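Old office computers get a second life at Tunov repair days

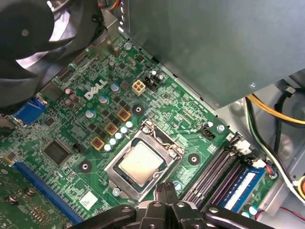

A Dell desktop motherboard with its processor still in the socket.

18 May 2026 — The long benches at the Tunov community workshop were covered in computer parts this weekend, and what a great turnout it was! The spring repair days drew 70 people, many of whom had never seen the inside of a desktop before.

The machines came from the Qudah insurance office, which moved to new equipment in November and donated 44 old towers. Visitors paired up, took off the side panels and got to work with screwdrivers, soft brushes and a lot of fresh thermal paste.

"People are nervous for the first ten minutes, and then you can't get them to stop for lunch," said organizer Siham Moussa. "I had a retired bus driver explaining capacitors to his granddaughter. I loved it."

The most popular table was the one for motherboards, run by Wenceslao Ledesma. He showed how the metal bracket and load lever hold a processor in place, and let everyone try opening and closing one on a dead board before touching a good one. Old paste comes off with alcohol and a lint-free cloth — go slowly, he told the group, and keep your fingers away from the socket contacts.

Bình Đồng, 16, put together a complete computer from three donated ones and stayed until closing to install the software. "It started up on the second try," he said. "I forgot to plug in the processor power the first time."

Finished computers will go to students at the Wistalen adult school. Anything past saving gets stripped for spare screws, cables and fans, and the rest is recycled.

The workshop is still looking for keyboards and power cords. Drop them off at the side entrance any afternoon.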